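The Liao Fellowship in Regional Archives is awarded each January to a working archivist whose practice has changed how a small collection is used. The fellowship office spoke with this year's recipient, Hongmei Xia, on a Wednesday afternoon in the reading room at Surcombe, where she has directed the town records program since the merger of the library and the historical society. The conversation has been edited for length.

## Town Records and the People in Them

Ms. Xia did not train as an archivist. She studied civil engineering, worked for a county road department, and first entered the Surcombe records room to look for a drainage map.

"The map was there, but it was filed under the name of the man who drew it," she said. "I had the name of the road. It took me 2 days to find a sheet of paper that was within arm's reach of the door. I went home annoyed, and the next month I came back and asked if they needed help."

The records she found were in fair condition and poor order. Tax rolls had been shelved by the color of their bindings. Minutes of the water board were divided between the records room and the former office in Clunach, and neither location held a list of what the other kept. Ms. Xia spent her first year preparing a single finding aid that covered both.

Asked why she began with a list when so much material was waiting for repair, she answered that the two tasks served different people.

"Repair serves the paper, and the paper matters a great deal," she said. "But a resident who wants to know when her street was paved is helped by a list. I wanted people coming through the door while we worked on the rest."

The finding aid was printed and left at the front desk. Residents were invited to write corrections in the margins, and they did so in quantity. Family names had been misspelled, and a bridge had been placed on the wrong creek. The office in Clunach continued to receive marked-up pages for years afterward, and Ms. Xia has kept all of them.
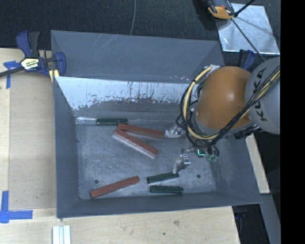 The program's best-known work concerns the Saltska Cannery, which employed a large share of the town until it closed. The company left behind 90 boxes of payroll cards, shift notices, and letters. For a long time the boxes were considered too dull to open. Ms. Xia disagreed, and she applied for money to have the cards indexed by name.

"A payroll card is a small thing," she said. "It has a name, a rate, and a set of dates. Put a person's cards in order and you learn when she was hired, when she was out sick, when she was moved to the night shift. For many of the women who worked there, it is the longest record anyone kept of them."

The index now contains entries for more than 500 workers. Descendants have used it to settle pension questions, and a local teacher has built a unit on wages from it. Ms. Xia was careful to note that access is not unlimited. Letters that mention illness or family disputes remain closed for a set period, and requests to see them are reviewed individually.

"I have turned down people I like very much," she said. "They were asking about their own grandparents, and they were disappointed. The letters also named the neighbors, and the neighbors have grandchildren too."

On the question of scanning, Ms. Xia described herself as a cautious supporter. The program scans material that is requested often or that is damaged by handling. It does not plan to scan everything it holds.

"A scan has to be named, checked, stored, and moved to new storage when the old storage fails," she said. "That is staff time every year, forever. I would like the town to understand it as an upkeep cost, the same as the roof. When I put it to the board in those words, they asked better questions."

She spoke at some length about the roof. A leak over the map cabinets damaged 3 volumes of survey notes, one of which could not be saved. The replacement of the flashing was approved the following spring. She keeps the ruined volume in her office and brings it to budget hearings.

The fellowship will allow Ms. Xia to spend part of the year visiting other small repositories in the region. She intends to study how they describe records in languages other than English, an area in which she believes Surcombe has fallen short. A number of the cannery letters are in Norwegian and Cantonese, and the present catalog says only "foreign correspondence."

"My own grandmother wrote letters that somebody could have filed that way," she said. "I have walked past that label for years. I would like to come back and replace it with the names of the people who wrote them."

The reading room at Surcombe is open to the public on weekday afternoons. Requests for closed material should be made in writing to the director.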